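Looking after the finger pads on a hand-held gripper

Notes from the Barkosis bench, for the fruit pick-and-place sets.
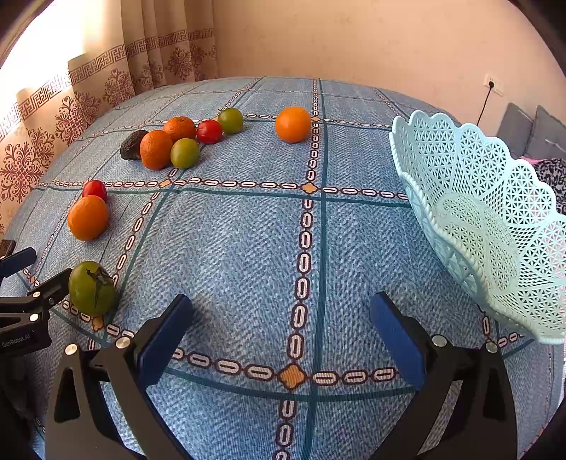 How often do the finger pads need replacing?

Far less often than the supplier would like. We go by the state of the pad surface and ignore the calendar. A pad that sits flat, has square edges and doesn't shift under your thumb stays on, however old it is. A pad with a lifted corner comes off the same day, even if it went on that morning.

I'm wary of maintenance schedules in general. The one we inherited said to swap pads every 100 picks, which seems to have been written by someone who sells pads. We ran a pair well past that on oranges and tomatoes and couldn't find anything wrong with them. We also had a brand new pair start peeling after 18 picks because whoever fitted them hadn't cleaned off the old glue. So look at the pads.

What you need

A small screwdriver that properly fits the pivot screws
A plastic scraper (an old loyalty card will do)
Isopropyl alcohol and a lint-free cloth
A spare pair of pads, same batch if you can get it
A paint pen
A tray with a lip, for screws

Before you start

Switch off the recording and unplug the unit. Put the gripper on the bench with the jaws open. If your sets are being run somewhere soft, like a bed or a couch, take the tool away from there before you undo anything. A pivot screw dropped into a woven bedspread can take longer to find than the whole job takes to do.

Checking the pads

Wipe both pads first. Fruit leaves more behind than you'd expect, and a film of tomato juice looks very much like wear until you clean it off. Let the alcohol flash away, then tilt each pad to the light and look for shine. An even shine is fine. A shiny stripe down one side means the jaws are closing crooked, and a new pad will only wear the same stripe.

Press each corner. Then close the jaws slowly by hand and watch the gap between the pads. It should shut along its full length at once. If the tips meet first, or the backs do, go to the pivots before you blame the pads.

Checking the pivots

Each jaw on our unit turns on screws with silver round heads. Put a dab of paint pen across each head and onto the jaw next to it. Next time you check, a broken line tells you that screw has moved. It's a cheap trick and I trust it more than the torque figures that get passed around, most of which I've never been able to trace to anybody with a torque driver.

If a screw has backed out, nip it up until the side play goes and then stop. The jaw should still swing freely under its own weight. Threadlocker gets recommended a lot for this. I've used it and I don't love it. The mild grade is all right on a screw that keeps wandering, but the strong stuff will chew out the head the next time you need to get in there.

Changing a pad

Lift one corner with the scraper and peel slowly back along the length. Roll off any leftover glue with your thumb, then clean the bare face twice with fresh cloth. Press the new pad down from the middle outward and hold it for a slow minute. Close the jaws on something with a bit of give - a ripe avocado is good, a tomato is asking for trouble - and leave it closed while you do the other paperwork.

Always change both. One old pad and one new pad grip differently, and round fruit will roll toward the smoother side.

Mounting block and clamp arm

Hold the block, wiggle the arm, and feel for a click. Any movement here shifts your view relative to the jaws, and it won't show up until someone tries to use the data. We lost a batch of 1,024 clips at Pridbridge to a loose arm, and the calibration report had passed every one of them. I don't put much faith in the report now. I check by hand at the start of a session and again at lunch.

Trying it out

Do a handful of picks on mixed fruit before you record for real. Use something large and smooth, something small, and something with a rough skin. Drop them into the same basket you'll be using for the set. A clean lift with no slip on the large smooth one is the test I care about. Runeo's checklist asks for 2 successful picks and calls it done, which is a low bar. The Solís one is longer and mostly about filling in boxes.

If the fruit still slips after new pads and snug pivots, check the trigger linkage for slack. That's a separate job and needs the handle opened up.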